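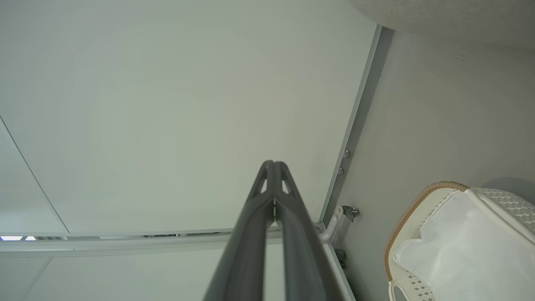 12 Dec 2022

So I finally did the thing I've been threatening to do since February and gave up my car for a month. Well, mostly gave it up. It sat in the driveway collecting leaves and I rode the 40 bus to work like a person with her life together.

Some background if you're new: I live out past Fostden, in the part where the sidewalks stop and start again whenever they feel like it. My office is on the other side of the river, near the old Goltska building. By car it's a quick hop. By bus it's a walk, a ride, a wait at Jula Street, and then a second ride on the 386, a bus I have come to have very strong feelings about.

The first week was rough. I missed the connection twice, once by so little that the driver and I made eye contact. I also learned that my "waterproof" boots are waterproof up to the laces and no further. I ate a granola bar under the shelter at Jula Street and sulked.

Then it got better! I started leaving ten minutes earlier, which sounds so obvious when I type it out, and I stopped trying to answer email on my phone (I get carsick, bus-sick, whatever it's called). I read instead. I got through two library books and most of a third, a fat one about lighthouses that I'd renewed so many times the system wouldn't let me do it again. I can't remember the last time I read that much outside of a vacation.

I also found the bakery. It's called Hettiarachchi, it's right across from the transfer stop, and they do a coconut roll that is still warm if you get there before eight. If you miss the 386 on purpose to go get one, well, that's between you and your boss.

Money stuff, because a couple of you asked. I didn't keep perfect track, but gas was close to nothing and the monthly pass cost me less than two fill-ups. The rolls ate into that a bit. Okay, more than a bit.

What I didn't love: groceries. Hauling cat litter home on a bus is miserable and I'm not going to pretend otherwise. I cheated and took the car for that, and once more when my back was acting up. Evenings are hard too, with the last 386 leaving way before any movie lets out.

I'm keeping the pass through the winter anyway. Three days a week on the bus, two in the car, and we'll see how I feel once the ice shows up. If anyone has boot recommendations for wide feet, please leave them in the comments, my socks are still on the radiator.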